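Suche auf der Seite Suchbegriff eingeben Suchen

Prüfliste Steckbrett und Arbeitstisch – Durchgang im März, mit Anmerkungen

Bereich: Stecktisch, hinterer Raum, Werden
Geprüft von: Asmaa Benmoussa
Beginn: 8:30 Uhr

Liebe alle, ich habe mir diesmal wirklich Zeit genommen und bin die Liste von oben bis unten durchgegangen, mit Taschenlampe, Lappen und einer großen Kanne Tee auf der Fensterbank (die Tasse blieb selbstverständlich auch dort!). Wer die Liste zum ersten Mal in die Hand bekommt: bitte erst den ganzen Text lesen und dann abhaken.

1. Tischplatte
Standfestigkeit: in Ordnung
Oberfläche sauber: in Ordnung nach Abwischen
Kanten ohne Grat: in Ordnung
Anmerkung: Bitte nur mit dem weichen Tuch von Okel wischen. Der raue Schwamm, der eine Zeit lang neben dem Waschbecken lag, macht auf dunklen Flächen feine Kratzer, und die sieht man nachher bei jedem Licht.

2. Steckbrett, Grundplatte
Liegt plan auf: in Ordnung
Keine Risse an den Ecken: in Ordnung
Löcher frei von Spänen und Staub: nachgearbeitet

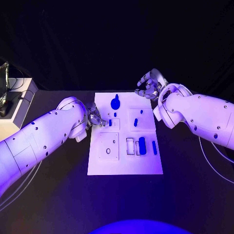
Beim Brett bin ich pingelig, das wisst ihr, und ich bleibe es auch. Eine Platte, die an einer Ecke kippelt, verzieht mit der Zeit jede Aufnahme, und dann klemmt es an Stellen, an denen man es gar nicht vermutet. Zum Vergleich der Teile mit der Liste hilft die Farbe sehr: Der runde Knauf mit dem kurzen Stiel sitzt oben in der Mitte, gleich darunter der winzige Stift, beides in kräftigem Blau auf Weiß, da muss man nicht lange suchen. Den Winzling bitte trotzdem jedes Mal einzeln abhaken – er ist so klein, dass er unter jedem Lappen verschwindet. Wer ihn beim Putzen herausnimmt, legt ihn in die Schale und nicht in die Kitteltasche.

3. Stifte und Steckteile
Vollzählig laut Liste: in Ordnung
Oberfläche glatt, keine Druckstellen: in Ordnung
Sitz in der Aufnahme, von Hand geprüft: ein Teil etwas stramm
Anmerkung: Das stramme Teil habe ich nicht geschliffen, auch wenn es mich in den Fingern gejuckt hat. Ersatz kommt von Henriques, die Bestellung ist raus, mit 7 Tagen Lieferzeit. Bis dahin bitte nichts mit Gewalt hineindrücken und auf keinen Fall Öl nehmen. Silikonspray auch nicht!

4. Kabel und Zuleitungen
Isolierung unbeschädigt: in Ordnung
Stecker fest: in Ordnung
Keine Schlaufe im Laufweg: bitte im Auge behalten
Anmerkung: Kabel wandern, ich weiß nicht, wie sie es machen. Man legt sie morgens ordentlich hin, und am Nachmittag liegen sie wieder anders. Die Klettbänder hängen am Haken neben der Tür, nehmt euch ruhig welche mit.
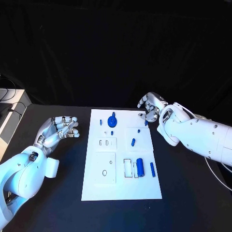
Ich habe außerdem hinter dem Tisch den Durchgang nachgemessen, dort sind 70 Zentimeter frei, und so soll es bleiben, also bitte keine Kartons abstellen, auch nicht »nur kurz«. Die Kartons von Skiver gehören ins Regal im Flur, unterstes Fach, Beschriftung nach vorn.

5. Vorhang
Aufhängung fest: in Ordnung
Saum liegt nicht im Laufweg: in Ordnung
Staub: abgesaugt, kleine Düse, niedrige Stufe
Anmerkung: Schwarzer Stoff zieht Fusseln an wie sonst nichts im Haus. Einmal im Monat absaugen reicht.

6. Licht
Leuchten fest montiert: in Ordnung
Kein Flackern: in Ordnung
Anmerkung: Für die Sichtprüfung von Rissen nehme ich immer die Handlampe mit weißem Licht dazu. Bei farbigem Licht übersieht man Haarrisse leicht, gerade auf hellen Flächen.

Offen bleibt nach diesem Durchgang das stramme Steckteil (Punkt 3), und die Kabel schaue ich mir selbst noch einmal an. Wer etwas findet, schreibt es bitte mit Uhrzeit auf den Zettel am Klemmbrett, gern auch ausführlich, ich lese alles.

Asmaa Benmoussa

Zuletzt hinzugefügt
Prüfliste Regal und Flur
Prüfliste Leitern und Tritte
Reinigungsmittel: was darf auf welche Fläche?
Bestellliste Ersatzteile Henriques
Klemmbrett-Vorlage zum Ausdrucken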